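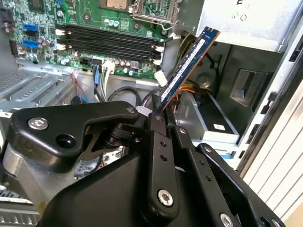 Drerex 二号单元 内存与硬盘工位 点检表(带备注版)

正式的点检表贴在控制柜门上,只有打勾的格子,没地方写字。我每次打完勾都憋着一肚子话,所以另外弄了这一份,想到什么写什么。交接的同事两份一起看就行,打勾还是打在柜门那张上,别打在我这份上(上次有人打我这份上了,我找了一下午签名)。

单元里两条机械臂,中间一张铝型材槽板工作台,活儿是给 Clivemeo 那边送来的旧台式机拆装内存和硬盘。下面的顺序是我自己走习惯的,从安全开始,跟柜门那张的编号对不上,凑合看。

一、上电之前

1. 急停。两个都要拍,拍完看示教器上有没有报警,再松开复位。
结果:通过。
备注:门口那个蘑菇头转着有点涩,松的时候要多拧一点。手感问题,不影响断电,我还是记了一笔,下次备件到了顺手换。

2. 围栏门联锁。手动慢速下开门,手臂必须停。
结果:通过。
备注:请真的去开门试一次!我知道大家爱看指示灯亮了就算过。六月那次联锁插舌歪了,灯照样亮着,门一推开手臂还在慢慢走。后来换了插舌,也重新调了位置,到现在没再犯。

3. 槽板上的东西。螺丝、扎带头、掉下来的挡片,统统收走。
结果:通过,收出来一小把螺丝。
备注:槽里特别能藏东西,用吸尘器的扁嘴顺着槽走一遍,比拿手指头抠快多了。别用压缩空气吹,会吹进机箱里去,然后你就得趴着找。

4. 静电。台面接地线、机箱接地夹、手环测试仪。
结果:通过,接地夹换新。
备注:旧夹子的齿磨平了,夹在喷漆的边上根本不导通。夹机箱要找没喷漆的金属面,硬盘架那边一般都有。

二、夹爪

5. 连杆和螺丝。断气断电,戴手套,用手轻轻晃每根连杆,看有没有旷量,再看螺丝上的防松标记线对不对得齐。
结果:通过,一颗螺丝的标记线看不清,补画。
备注:连杆上那一排小孔容易积灰,灰多了会掉,掉哪儿呢,掉主板上。我用软毛刷从上往下扫,扫的时候下面垫张纸。另外梅花头的螺丝请用梅花批头,别拿内六角硬怼。有一颗已经被谁怼花了,我不追究,但我很难过。

6. 指尖白色塑料垫。看有没有裂,有没有压痕,有没有松。
结果:有轻微压痕,继续用。
备注:这个小垫子是整个夹爪里最便宜、也最要命的东西。它一松,内存条就会在手里转一点点角度,到插槽口那儿就对不上。判断标准我写得土一点:指甲能感觉到台阶就换,感觉不到就留着。换完必须重新做第 8 项,别偷懒。

7. 夹持力。用 Helta 的测力片夹一下,读数写进记录。
结果:通过,读数在柜门那张表上。
备注:调力的旋钮一次只拧一小格,拧完空夹几下再测。我见过有人一口气拧了半圈,把一条报废练习条的金手指边上压出了印子,幸亏是练习条。

8. 夹内存条的姿态。用练习条做,夹住以后停在插槽上方,从侧面看,再看腕部相机的画面。
结果:通过。
备注:接近的时候条子是斜着的,这是示教点本来的样子,新来的同事不用慌,更别去“修正”它。要看的是条子在指间打不打滑:停 2 分钟,前后各存一张腕部画面,两张叠起来对一下条子的上沿。没挪就过。

9. 接近路径的余量。慢速单步,一直走到插槽上方。
结果:通过,有整改,见下面现场记录。
备注:我最怕的其实是线。机箱里的电源线、SATA 线有自己的脾气,每台都不一样,夹爪壳体又宽,肩膀一斜就蹭上了。单步的时候眼睛看壳体,别光盯着指尖看,指尖那边反正有相机替你看着。

10. 插槽卡扣。放条之前,两端卡扣全部打开。
结果:通过。
备注:有的板子卡扣很紧,看着开了,其实只开了一半。人工上料的同事麻烦用手指按到底。视觉程序能认出大部分半开的,认不出的那些最后都进了我的返工单。

三、机箱定位

11. 机箱侧放,敞口朝上,靠紧挡块,推一推不能动。
结果:通过。
备注:有脚垫的机器先看脚垫在不在、歪不歪,有时候靠上去差那么一点点,就是脚垫搞的鬼。

12. 侧板拆下来放到围栏外面的架子上。
结果:通过。
备注:架子,不是地上。谢谢大家。 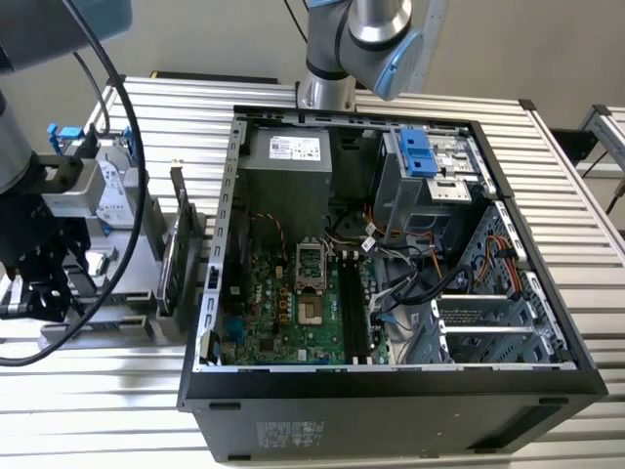
Mangundap,2025年9月

现场记录,接上面的第 9 项往下写。

这次点检我是跟 Fung-ping Siu 一起做的。她管程序,我管机械,平时我俩隔着示教器吵架,这次在同一张台子边上站了一整天,居然很和谐。台上侧放着一台黑色机箱,CPU 座是空的,内存槽也空着,拿来跑空载单步正合适。

上次保养到现在,单元跑了 194 台。我们定的保养间隔是 200 台,所以刚好赶在线里面。我原本想再拖两天凑个整,Fung-ping 说你每次凑整都会凑过头,我没话讲。

13. 硬盘治具。台面左边那个灰色的座子,上面两个蓝色夹子,要看夹子回不回弹,硬盘放进去晃不晃。
结果:一个夹子回弹偏慢,擦干净以后恢复。
备注:里面卡了标签纸的碎屑。硬盘标签翘边的话,上治具前先用手抹平,抹不平就撕下来贴到随机单上(不许直接扔!序列号在上面呢)。夹子的转轴别上油,一上油就粘灰,过一阵比不上油还慢。

14. 硬盘托架座。黑色托架竖着插在深色座子里,紧挨着机箱左壁。
结果:位置偏了一点,已整改。
备注:这个座子离机箱太近是老问题。当初把它放那儿是为了省手臂的行程,我理解,可是换个大一点的机箱就没什么富余了。我们把座子往左移了一个槽位,重新示教了取放点,慢速跑过,中速也跑过。Fung-ping 顺便把这个点改成了相对坐标,以后再挪不用全部重来,我请她喝了奶茶。

15. 手臂外挂线缆。左边那条臂,从上面绕下来的粗黑线,看弯折的地方有没有发白、开裂,扎带有没有勒进皮里。
结果:外皮完好,扎带换了两根。
备注:扎带太紧是通病。我的土办法是扎完以后线还能在里面转得动,转不动就剪了重来。线的弯也要留大一点,手臂转到最外侧的时候不能绷直。这一条要把手臂开到几个极限位去看,停在原位看不出什么来。

16. 第二条臂的关节盖。看盖子有没有松,边上有没有渗油。
结果:通过,没有油迹。
备注:拿白纸巾擦一圈再看纸巾,比用眼睛瞪靠谱。银色那条臂在机箱后面,够不着的时候请先断电再探身过去,别从机箱上面爬!我说的是谁谁自己知道。

17. 接近路径复查(第 9 项的整改)。
结果:整改后通过。
备注:单步走到插槽上方那一段,夹爪壳体离电源线束比我想要的近。没碰到,可线束只要鼓起来一点就会碰到。处理办法有两样,一是人工上料时加一步,把松着的线往硬盘架那边拨,用可拆的魔术贴拢住;二是程序里先抬高再横移,落点不变。Fung-ping 说这样每台会慢一点点,我说慢就慢吧。她又想了想,把横移的速度提上来补了一些,到底补回来多少我们没细算。

18. 硬盘架的蓝色卡扣。拆硬盘架之前,确认夹爪按的是卡扣本身,别按到边上的铁皮。
结果:通过。
备注:不同机型卡扣的高低不一样,换型的时候这个点一定要重新对。按偏了铁皮会弯,弯了以后硬盘进出都费劲,敲回来又难看。

19. 相机。腕部的和旁边固定的都要擦镜头,再各拍一张存底。
结果:通过。
备注:镜头布在抽屉里,蓝袋子那块。灰袋子那块是擦桌子的,求求了。固定相机的支架摸一下就会动,擦的时候一只手扶住架子,擦完要重新核对标定板。我这次就是没扶稳,又标了一遍,多花了 56 分钟,包括去找标定板的时间。标定板在微波炉旁边的柜子上,我不知道它为什么在那儿。

20. 试跑。练习条、练习硬盘,先慢速再中速,最后全速。
结果:通过。
备注:全速跑的时候人全部在围栏外面,想看细节就看屏幕。中途出了一次视觉超时,重拍以后过了。Fung-ping 查了日志,说是顶灯的反光,电源外壳那种浅色的金属面特别容易晃到相机。我们把灯的角度压低了一点,后面没再出现,不过我还是把它列进待办,得换几种机箱试试才放心。

待办,按我着急的程度排:

指尖塑料垫订一包备用,现在抽屉里只剩最后一对。
魔术贴买宽的那种,窄的拢不住。
托架座的新位置在台面上画线。旧的线要擦掉,两条线都留着肯定有人按旧的放。
门口急停的蘑菇头更换。
换型检查单里补上第 18 项。
顶灯反光,换浅色机箱、深色机箱各试一轮。

柜门那张我和 Fung-ping 都签了。计数器已经清零,保养贴纸也换过了,贴在控制柜右侧,旧贴纸的胶没撕干净,先那样吧。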